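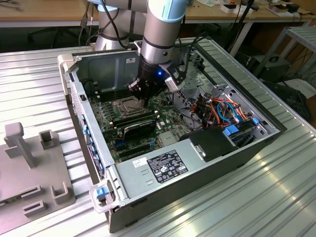

jodholm-towers

Notes and photos on opening up old desktop towers, mostly gray steel office machines. I started this one January because I kept forgetting which latch goes where.

What's in it

618 photos from 19 towers, sorted by part: memory, graphics card, drives, cables. File names start with the tower number.

Things to know

I lay every case on its side – way easier on the wrists! Tower 7 has no cable photos (sorry, I forgot). Labels are my own, so "clip" and "latch" get mixed up a bit.

License

Use it however you like, just mention Jodholm.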